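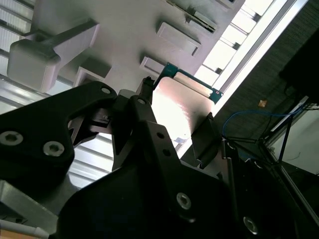 **How do I take the processor out of an old desktop without wrecking it, and what should I do with it once it's out?**

Asked by Selim Karakaya, June 2022

I've been handed an old office tower by my brother-in-law and I'd like to swap the processor for a slightly quicker secondhand one before it goes to my daughter for her uni work. I've put in memory and a hard drive before, but I've never lifted a processor out of its socket and I'm a bit nervous about it, to be frank. Do I need special tools? And is the old chip worth hanging on to?

**Answer from Cyril Clegg** (accepted)

Hold the chip by its edges, keep your fingers off the underside, and put it straight into a proper plastic clamshell or an anti-static bag the moment it leaves the socket. You won't need anything fancier than a Phillips screwdriver, some cotton buds and a bit of isopropyl alcohol from the chemist.

Now for the longer version, and you'll have to forgive me because I do go on a bit! I've been fixing up towers in my garage in Vurkdale ever since I retired, and the processor is the part people worry about most. It's a lovely little job once you've got the rest of the clutter out of your way, so give yourself a whole afternoon and a cup of tea (parked well away from the computer, please).

1. Shut the computer down, switch off at the wall, pull the power cord and hold the front button in for a few seconds. Touch some bare metal on the case before you reach inside, and do it again whenever you've wandered off and come back.

2. Lay the tower flat on its side with the open side up. People try to do this with the case standing and I really don't know how they manage, you want gravity on your side. Clear a good patch of bench next to it too, because the parts that come out need somewhere to go.

3. Take the cooler off. If the computer still turns on, run it for ten minutes before you start so the old paste softens (then go back and do step one properly). Undo the screws a little at a time, crossing from corner to corner, and give the cooler a gentle twist before you lift. If it won't budge, stop and twist some more. Never yank.

4. Wipe the paste off the top of the chip before you open anything, so none of it ends up down in the socket. Then push the little lever down and slightly outwards, let it come up, and swing the metal bracket right open. Lift the chip straight up. 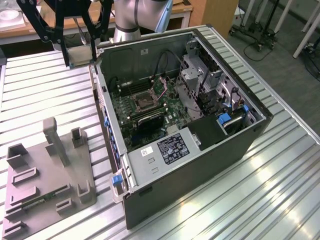
5. Have a good look at the socket under a lamp, but keep your fingers, your sleeve and your cotton buds out of it. If your board has its pins in the socket they are dreadfully easy to bend. Should you be called away halfway through, close the bracket and put the plastic cover back on if you've got one.

6. Line up the notches or the little triangle on the new chip with the ones on the socket and lower it in flat. It should just sit there with no pushing at all. The lever will feel stiff going down and that's quite normal, I still pull a face every time.

7. Fresh paste, a blob the size of a small pea, then the cooler back on, corner to corner again. Plug the fan lead back in! I've forgotten it more times than I'd like my wife to know.

Do check that your board supports the new chip before you part with any money. The maker's website will have a list, and sometimes you need to update the BIOS while the old processor is still in there. As for the old one, I'd keep it until the new one has been running happily for a few weeks. If the computer won't start you'll be very glad to have something to swap back in.

**Answer from Dean Haworth**

Bag it, label it, chuck it in a drawer. Mine all go in a Bunting tackle box with the memory.

**Answer from Eustaquio Carrillo**

Cyril has covered it beautifully, so just a couple of things to add from me. Take a photo with your phone before you unplug a single cable, and another after each stage. The thin front panel leads are the ones that'll catch you out, and they all look the same by tea time.

Also, if you do end up taking memory out to give yourself some elbow room, press the clips at the ends of the slot and let it pop up by itself. When it goes back in, the notch only lines up one way around.

I gave mine a bit of a vacuum while it was open, which I've since been told off for. A soft brush and a can of air is the better way to go. Hold the fan blades still while you spray.

**Comment from Selim Karakaya**

Thanks so much everyone, this is a huge help. Cyril, would the paste I bought last September still be all right? It's been in the kitchen drawer with the cap on.

**Comment from Cyril Clegg**

Should be fine, Selim. Squeeze a bit onto some cardboard first and if it comes out smooth, away you go.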